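Grisix Community Workshop
Project thread: the Plernex hand-held gripper, December update

1/ The Grisix Community Workshop is pleased to share an update on Plernex, the hand-held gripper under construction at our electronics bench. Members have asked for a plain account of the build, and this thread is intended to provide it.

2/ Plernex is a two-finger gripper worked by hand. The operator squeezes a trigger, the linkage closes, and a camera on the tool records the view from above the fingers. Those recordings will later be used to train the small arm on the workshop's back bench.

3/ The mechanical design is led by Inês Barros. Wiring, firmware and the recording software are the responsibility of Mingxuan Wei. Both are members of the workshop and carry out the work in the evenings, usually from 7 p.m. until closing.

4/ The first version used plain printed holes at every joint. After two weeks of practice the holes had worn oval and the fingertips no longer met squarely. The second version has brass eyelets at the joints that carry the most load. The printed links were redrawn to accept them.

5/ Members printing their own set should note that the eyelets are pressed in after printing, from the inner face, with the link supported on a flat block. Links printed in a hurry tend to split at this stage. Inês Barros recommends four walls and a slow first layer.

6/ The finger pads are separate parts, each held by a screw. A worn pad can be replaced in a few minutes without disturbing the linkage. Please do not overtighten — the screw bites directly into plastic.

7/ A durability check was completed this month. The gripper was opened and closed 1000 times on the bench with no cracked links. One pad screw had backed out by cycle 636 and was refitted with a drop of thread locker. The remaining cycles were completed without further adjustment.

8/ Attention has now turned to narrow objects, which the first version handled poorly. Thin, straight-sided items tended to rotate between the pads as soon as they left the table. The present pads have a fine ridged gripping surface on the inner side. 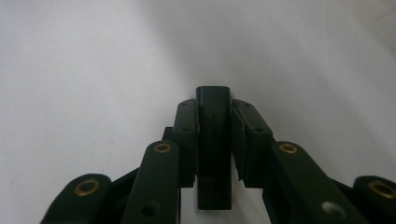 9/ Practice sessions follow a fixed pattern. The operator approaches slowly, closes on the object, holds for a short pause, and then proceeds with the move. Mingxuan Wei has asked that the pause not be skipped, as the software uses it to mark the start of each grasp.

10/ The current set contains 97 recordings accepted for training. A further 21 were set aside, most of them for motion blur. They have been kept in a separate folder on the workshop drive and should not be deleted.

11/ Part files and the cutting list are stored under the name Plestent, revision C. Revision B should no longer be printed. Its outer links are too short for the new pads and the fingers will not close fully.

12/ Members wishing to assist with recording may add their names to the sheet beside the electronics bench. A short introduction to the tool is required before first use. Questions on the printed parts should go to Inês Barros, and questions on the software to Mingxuan Wei.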